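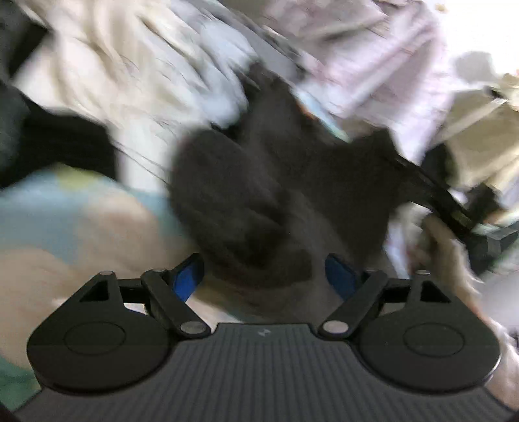 1/ ok thread on doing laundry for a family of five when the building has 2 washers and everybody wants them at the same time. been at this since September, have opinions

2/ first one. go early. I mean 5:40 am early. by seven the guy from the third floor has both machines and he does NOT set a timer

3/ sorting. I gave up on colors years ago. I sort by person now. one load per kid, goes back in that kid's room, done. the whites are gray. the whites were always going to be gray

4/ exceptions to the above: new jeans, anything red, the towel my mother in law brought from Finland. that one gets washed alone like it's royalty

5/ detergent — you are using too much. I was too. the cap line is way over what a normal load needs. cut it in half and the towels stopped feeling like cardboard. took maybe three washes to notice

6/ socks. I buy one kind. black, same brand, same size for me and both of the older kids. no matching. just a drawer full of socks. my sister thinks this is sad. my sister spends her Sunday nights matching socks

7/ whoops meant to say the little one still has the ones with dinosaurs, those go in a mesh bag or they vanish. lost 2 pairs before I got the bag

8/ money part bc people keep asking. I wrote it all down for a while. 157 dollars on washer and dryer cards over the stretch I tracked. then I bought a folding rack for the hall and it dropped to 88 for the same number of weeks. the rack is ugly and you have to walk sideways past it. worth it

9/ dryer is only for sheets, towels and emergencies now. emergency = picture day

10/ Aatos Ojala from downstairs told me to shake every shirt hard before hanging, like crack it like a whip. did it. stopped ironing. I don't even know where the iron is tbh

11/ stains, quick version
grass — dish soap, leave it an hour
blood — cold water, never hot
marker — depends on the marker, good luck
tomato sauce — soap then hang it in the sun if you have sun

12/ folding. only fold what shows. pajamas do not get folded in this house. underwear does not get folded. nobody has complained but one kid did ask why grandma's drawers look "like a store"

13/ the chair. everybody has the chair. clothes too clean to wash and too dirty to put away. I put three hooks on the back of the bedroom door and teh chair is mostly a chair again. mostly

14/ someone asked about the laundry service on the corner. tried it once when we were all sick. came back beautiful, came back with somebody else's pillowcase. still have it if it's yours — yellow stripes

15/ also no I don't use fabric softener. vinegar in the rinse if the towels smell. it doesn't smell like salad after, I promise

16/ ok third floor guy just went down with two baskets, gotta run. will do bedding tmrw, I have a whole thing about duvet covers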